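七月例会纪要(未校)

到会:Aroha Donnelly(主持)、Flynn Kereama、Kevin Apaza、Zodwa Pretorius。Bogdan Rusu 电话接入,中间断了两次。
记录:Zodwa
晚七点开始,上次纪要没人提意见,过。

1. 食谱小册子

书名还是没定。Flynn 坚持用《Ruawai 家常菜》,Kevin 嫌太像旅游局发的东西。先用这个当工作名,封面打样前再说。
收到的稿子比预想的乱。有人写“一碗面粉”,有人写克数,还有一份腌菜的只写了“盐适量,多放”。Aroha 的意思是统一成克和毫升,括号里保留原来的说法。Bogdan 不同意,说老人家的写法改了就没味道了。讨论了挺久。决定:正文用公制,作者原话放在每篇开头,不改字。
页数:Flokis 印刷那边报的是171页,含目录和索引。Kevin 问能不能再加一章汤,加了就得重新报价。暂不加。
印数:1000册。Zodwa 担心卖不完,去年的挂历还压着一箱。Flynn 说挂历过了年就没人要,食谱不会。维持1000。
纸张:Flokis 给了两种样纸,传着摸了一遍,都倾向哑光的那种,翻的时候不反光。哑光略贵,Kevin 去问差多少。

2. 版式和插图

Aroha 带了排好的前两章。字号偏小,行距也挤,在厨房里站着看肯定费劲。正文加大一号,配料表单独成栏,不要压在底色上。
章节隔页用满版图,不配菜名。窗边瓷砖墙一张,白碗一张。 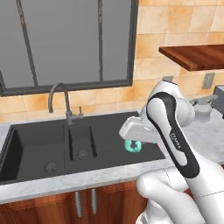
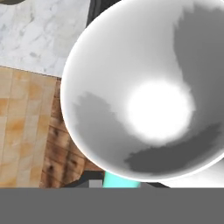

隔页文字只留章名,页码不印。Kevin 说章名用手写体,Aroha 反对,手写体中文字缺得厉害,“馕”和“醪”都打不出来。用宋体。
索引按食材排还是按菜名排?按食材。Bogdan 负责,他说要两个星期,Flynn 说上次也是这么说的。
错别字问题:第一章“文火”有三处成了“闻火”,第二章“焯水”写成“绰水”。请各人把自己那份再看一遍,不要只看配料表。
过敏提示要不要加:要。坚果、麸质、奶、蛋、甲壳类,统一放在配料表下面,小字一行。谁写的菜谁标,Zodwa 汇总。

3. 试做

九道菜还没人试过,名单 Zodwa 会后发群里。酸汤鱼和两道发酵的最要紧,时间写得含糊。
Kevin 领了三道,Flynn 领两道,Aroha 领两道,剩下的 Zodwa 和 Bogdan 各一道。试做的人要记:实际用时、锅的大小、几个人吃。不要光写“好吃”。
Flynn 提到上回那个玉米饼,照方子做出来散的,问了作者,原来漏了静置半小时这一步。已补。类似的应该还有。
材料费凭小票报,每道封顶多少没定,下次再议。小票别用铅笔写字,上次那张看不清了。

4. 钱

账上现有546,付完 Utano 的扫描费之后的数。印刷定金不够,差的部分先走预售。
预售渠道:Pivham 的柜台愿意代收,不抽成,但只收现金,每周结一次。Aroha 去谈能不能放一张登记表。网上那边 Kevin 弄,表单里记得加取书地点,去年就是没加,打了一晚上电话。
定价没谈拢。Flynn 想便宜点,街坊都买得起;Bogdan 说起码把哑光纸的钱收回来。(此处掉线)等 Kevin 问到纸价再定。
作者每人送一册,合写的也是一人一册。多要的按预售价买,不另打折。

5. 其他

Utano 扫的旧菜谱原件还没还,纸很脆,去取的时候带硬纸板夹着。Zodwa 去。
有两位作者不想署全名,可以,只印名字不印姓。Aroha 再打电话确认一遍拼写。
序言谁写?没人应。Aroha 先起草,不超过一页。
Flynn 借走的电子秤请带回来,试做要用。

待办
Kevin:问纸价差额;网上预售表单;三道试做
Bogdan:索引;一道试做
Flynn:催剩下的稿子;还秤;两道试做
Aroha:改字号行距,重排前两章;序言;Pivham 登记表;作者署名;两道试做
Zodwa:过敏提示汇总;发试做名单;取原件;一道试做

下次会八月,时间群里订。还是七点,Bogdan 尽量到场。
八点五十散会。

补:Kevin 会后来消息,汤那一章他想先收着稿子,不占这次的页数。列入下次议程。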